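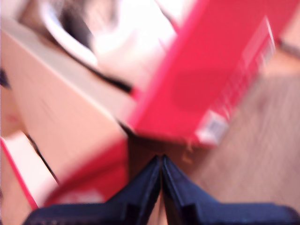 The pinkish-red box.

I've been sorting out our closets since July, and I've gotten fussy about boxes. My rule now is one bright box per kind of stuff, with a label on the short end, and nothing goes in that I haven't touched in a year (winter boots get a pass!). I bought a fancy Pomulach divider set and went straight back to cut-up cereal cartons - they fit better and cost me nothing.

Shoes are the hard part. I used to toss mine in with the laces knotted and then fight with them every single time. Now I loosen the laces all the way down, pull the tongue forward and stuff the toes with plain paper. Newspaper can rub off on white ones, so keep it for the dark pairs. For scuffs I use a dab of baking soda paste on an old toothbrush, then wipe with a damp cloth.
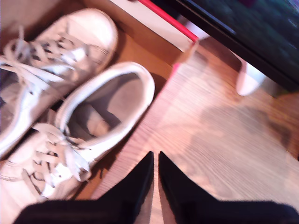 Haris Baloch wrote in to say that he washes his laces in a mesh bag with the towels, and that a drop of dish soap does the job on rubber soles without any paste at all. I tried the soap and I'm sold.

One more thing while you're down there with a cloth - do the door trim. Dust loves those little grooves, and a dry paintbrush gets it out in no time. Start at the top and vacuum last.
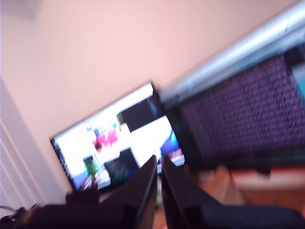
White door trim, pink wall and the TV on.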